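August 30, 2018

Counter task, second evening. Pramila had the bench until six, so Kuldeep and I started late and went straight to the pick list. The rules for the Nurkila student round allow 20 minutes of setup and then a timed run, no manual resets. We are still nowhere near that. Best run tonight cleared four items before the planner stalled.

Firmware first. Build 2931 fixes the wrist offset but brings back the slow close on the gripper. Measured it against the old build: the old one closes in well under a second, the new one takes closer to two. Kuldeep thinks it is the current limit. I think it is the filter he added in January and forgot to document. Left a note in the log and kept 2931 for now, as the offset error was the worse problem.

Calibration drifted again after the lights had been on for a while. Re-ran the board routine at 90 degrees and the residual came down. Must write the angle in the config file and stop typing it by hand.

Soft items remain the trouble. The detector from the Plosska course notes was trained on hard plastic fruit, and it draws the box too wide on anything plush. The fingers then come down beside the item and push it. Pramila suggested closing on the depth edge and ignoring the box below some 6 cm of height. Tried it on the melon slice: three grasps out of five. The peeled banana is worse – the flaps get segmented as separate objects, and the planner tries to pick each one up in turn.

Bowl placement is fine. Moved the bowl onto the big board so the approach comes from above with clearance on all sides, and wrote the layout down for Grewal, who grades the interim report. 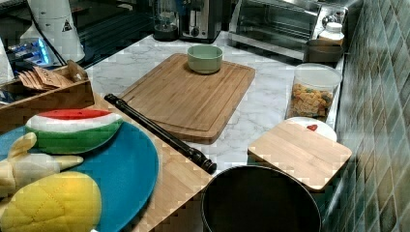 Layout C: green bowl on the large board, plush food on and beside the blue plate.

Glare off the tiles has not shown up in the depth data so far. To check again with the lamp moved.

Tomorrow: relabel the banana as one object, ask Soserby about spare finger pads, and get Kuldeep to find that filter. Packed up at ten. Battery two is on charge.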